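4. Evaluation of the Caltia Task Board Kit

4.1 Kit contents and procurement

The Caltia kit is sold by Wastum as a complete manipulation test package for two-armed robots. It consists of a task board, a set of loose parts, a calibration sheet, and a subscription to a scoring service. Our kit was ordered through the regular sales channel and was used as delivered. The firmware of the scoring service was frozen at the release of 20 January 2022 for all trials reported here.

The vendor gives two intended uses: acceptance testing of hands and grippers before purchase, and regression testing after software changes. We considered only the second. A laboratory that changes its grasp planner every few weeks needs a test that can be repeated by different operators with the same result, and the vendor's material makes this claim without giving supporting data.

4.2 Experimental setup

All trials were run on the two-armed platform described in Section 3, fitted with multi-fingered hands on both sides. The board was placed lengthwise in front of the robot on a dark dotted mat, with its long side pointing away from the body (Figure 3). Each trial began from the same arm posture and ended when the part was released or when the time limit of 205 seconds was reached. The right hand was assigned to parts near the right edge of the board and the left hand to the upper left region. Handover between hands was allowed but was not scored.

We ran 900 trials in total. Of these, 700 used the placement tasks supplied with the kit, and the remainder used a modified sequence written at our Judamport site. The board was removed and placed again after every 10 trials so that placement error would be included in the results - the vendor's own procedure leaves it fixed for the entire session.

Lighting was not controlled beyond what the platform itself provides. The kit manual asks for diffuse white light. We did not follow this, as the robots in our intended application work under colored status lighting and the perception stack has to tolerate it. 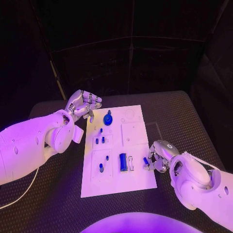

Figure 3. Task board during a trial under violet light. The right hand is at the tilted blue cylinder near the lower right of the board; the left hand is raised over the upper left part. Blue pegs stand on the inset plates.

4.3 Observations on usability

Setup was simple. An operator with no earlier exposure to the kit could complete calibration from the printed sheet alone. The blue parts separated well from the white board in our segmentation step, even with the white surfaces tinted by the lighting. Thin metal parts were harder to segment and accounted for most of the perception failures.

The scoring service was the weakest part of the package. It accepts joint logs and a single video stream, and it rejects a trial when the two differ in length, with no message naming the cause. Exported scores carry no confidence value. For comparison, the Saarela service used in our earlier work returns a score per contact event, although it covers fewer task types.

Replacement parts can be ordered singly, but the inset plates are sold only as a full set. Laboratories that expect heavy use should include this in the running cost. The service contract offered in May does not cover wear to the plates, and we did not purchase it.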